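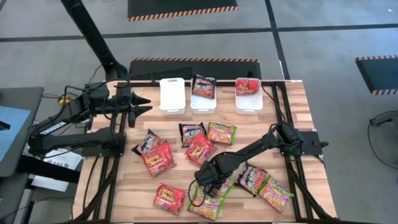
January 2, 2018. Sorting table, continued from p. 161

Happy New Year to whoever reads this after me (probably Dalva, in which case hello, and thank you for the cake).

Noodles are out on the wood-top table and I've started putting them away by color, one bin per kind. Dark ones go in the middle, red ones on the right, and the green-and-yellow ones will go on the left, where the bin is still empty. I began with one dark and one red just to see how they sit, and they sit quite differently. The red lay down flat in its bin straight away. The dark one is propped upright and pokes up over the rim, so I can read NOODLE on it from my side of the table, and I have to say I rather like that! Malcolm Stockdale would prefer everything flat, I know, and for a full bin he is probably right, but with only a packet or two in there the upright one is so much easier to spot.

The rest I've left spread out the way they landed, overlaps and all. I was tempted to square them up into rows (I always am, it's the former stock clerk in me) but then we'd only be practicing on tidy tables, and the Belia pantry shelves are never tidy. The overlapping ones are the part worth our time anyway. On the left there's a red Super Noodles lying over a dark packet with a pink-and-white label, and if you grab in a hurry you'll want to take both.

One thing to settle before we write up the sorting sheet for Fagundes: do we go by wrapper color or by name? I've been going by color, and I think most people would. Dalva Evangelista argued for the name back before the break, and her point was that a green border and a green packet are two different things to somebody reading a list. Fair enough. For now I've written "green-and-yellow" in full on the sheet so we're at least all using the same words.

Also, the red wrappers are shiny and crinkly and catch the light, which makes the lettering a bit of a chore to read from some angles. Must try turning down the overheads.

Still to do: fill the left bin, try the reds standing up, ask Malcolm if he wants the bins labeled on the front or on the rim. Dalva has the marker pens.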